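Jevura Talks: Shigeru Amano on giving old desktops a second go

I got to Shigeru Amano's workshop on a Tuesday with a dead laptop under my arm and a vague plan to ask him about it afterward. I never did get around to the laptop. We talked for two hours straight, mostly about desktop computers (the big ugly office kind), and I drank far too much of his coffee.

Shigeru runs the rebuild bench at Prirkulden, which takes in machines that offices are done with and gets them ready for schools and clubs. He started out at Cruickshank, fixing cash registers. "I liked the registers," he told me. "They were built so you could get inside them. Then somebody handed me an office tower and I thought, oh, same idea! You lay it on its side, you open it up, and everything is right there."

He's a big fan of the color-coding in office towers. I had honest-to-goodness never noticed it. "Blue usually means you're allowed to touch it," he said. "Blue tab, blue latch, blue rail on the drive. Whoever designed that was thinking about the person who has to fix it at four in the afternoon."

The other thing he cares about, and I mean really cares about, is where parts go when they're out of the case. He used to use muffin tins. Now every part gets a slot in a plate that was 3D-printed to fit, so the drive stands up on end, the processor sits in its own square pocket and the memory lies flat in a long groove.

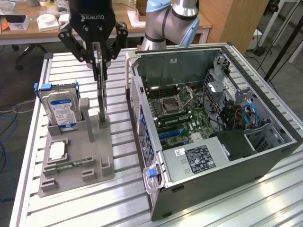 On processors, and being scared of them

I asked him which part makes people the most nervous, and he didn't even let me finish. "The CPU. Always the CPU. You've got the socket sitting there open, the bracket is up, and people stop breathing." His advice is to find the little corner mark, match it to the one on the socket, and let the thing drop in under its own weight. "If you're pushing, stop. The bracket does the pushing later."

Memory is the opposite, he says. People are too gentle with it. "They lay it in there like a baby and then they call me and say it won't start. Line up the notch and press until both ends are in!"

I asked how many machines have come through since he took over the bench. He keeps a notebook, so he knew: 2,000, and 66 of those were in October alone. "October was too many," he said. "I had towers in the hallway. I had one in the bathroom."

On what gets thrown out

Less than I expected. Power supplies get tested and go back in if they pass. Drives get wiped first and then checked, and the bad ones are recycled. Cables he keeps forever - there's a drawer, and he would not let me open it.

The one thing he refuses to save is old thermal paste. "Clean it all off and put on fresh. I had an argument with a guy from Donska over this, a long one. He thought you could just stick the heatsink back down. We're still friends, but he brings me his computers now."

Before I left I asked what he'd tell somebody who wants to open up their first tower at home. "Unplug it," he said. "Then take a picture of the inside before you move a single cable. I still do that, every time."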